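Week three with the Trultska two-arm kit from Juhász. I said I'd post notes before we decide whether to buy or send it back, so these are the notes.

We have it on a 100 day trial through Saledton, who handle the rentals. Setup took me and Norbert Medve most of an afternoon. The manual is fine up to the cable routing chapter, then it assumes you've done one before.

The job we picked is laundry: small items on a clip hanger. Pegging socks is a good test for any gripper. Soft item, small clip, and the whole hanger swings when you touch it.

Norbert built the stand for it. A rod between two posts, with the hanger on a wire hook taped to the middle. Cheap, and easy to change if we want a different height.
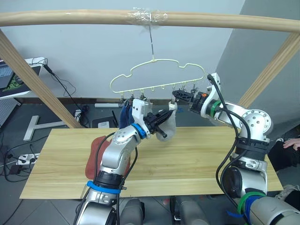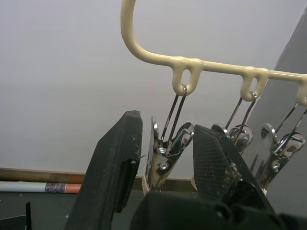
The textured fingers are an extra and I'd order them from the start. We ran the smooth ones for a few days and thin fabric kept sliding out.

Numbers so far: 476 attempts logged, 173 of them clean from start to finish. A clean one means the sock stays up and no other clip gets knocked. Most of the failures are the second kind.

Teaching a new motion takes some 14 minutes once you know the menus. The menus are the weak part. Save and Save As sit in different places, and I've overwritten two good runs that way.

Support has been good. I wrote to Juhász about a wrist calibration error and got a real answer the same day, with the setting to change.

We had the Trusport single-arm unit before this. It was faster to set up and quieter, but with one arm you can't steady the hanger and work a clip together — for this job that settles it for me.

Next up is heavier cloth, then gloves if I can find a pair that clips well. The trial runs into December. I'll post the rental price when Saledton confirms what the renewal would be.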